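Manual das garras de mão Fleseo
Secção 5: Quando a garra não fecha até ao fim

Escrevi esta secção depois de uma tarde má em junho. A garra esquerda deixou de fechar a meio de uma série, o programa continuou a gravar como se nada fosse e eu só reparei quando o registo já ia em 1.081 linhas, quase todas para deitar fora. O código que aparece é o 31 (abertura fora do intervalo), e vão encontrá-lo mais cedo ou mais tarde, por isso vamos lá!

Antes de mexer

1. Parem a gravação e esperem que o Truvmont mostre "em pausa". Se desligarem um cabo com a gravação a correr, perdem o ficheiro inteiro (já me aconteceu duas vezes).

2. Deixem livre a parte da mesa do vosso lado. A caixa de compartimentos pode ficar lá ao fundo. Peguem nas duas garras, uma em cada mão, e vejam se os cabos fazem curva folgada junto ao pulso.
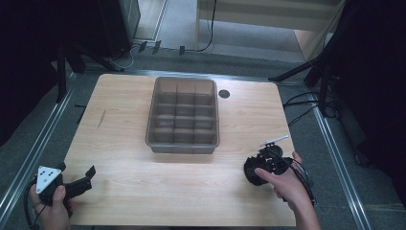 3. Abram e fechem cada garra devagar, cinco vezes. Se uma prender sempre no mesmo ponto, é mecânico; se prender ao calhas, costuma ser o cabo.

Cuidado: nunca metam o dedo entre as pontas para sentir onde prende. O Hywel Voyle fez isso e ficou com uma unha negra durante semanas.

Ver as pontas

4. Abram a garra toda, por cima da mesa, e olhem para a imagem da câmara da própria garra. Procurem fiapos, lascas e bordos roídos nas duas pontas. Basta um fio agarrado ao bico para eu desconfiar, mesmo que seja minúsculo.

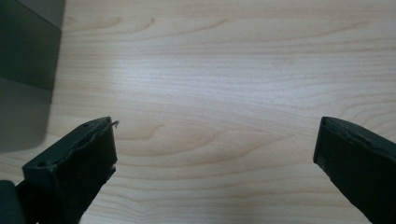 Garra aberta, sem nada entre as pontas; no bico da esquerda há um fiapinho claro.

5. Tirem o fiapo com uma pinça, nunca com a unha. Se o bordo estiver áspero, passem um pano seco e não lixem! Lixar muda a largura da ponta e lá se vai a calibração.

6. Repitam o passo 3. Se o 31 voltar, troquem o par de pontas completo e calibrem de novo, o que leva uns 80 segundos.

Nota: se nem assim passar, encostem a garra e falem com a Uchenna Akande, que guarda as peças de reserva.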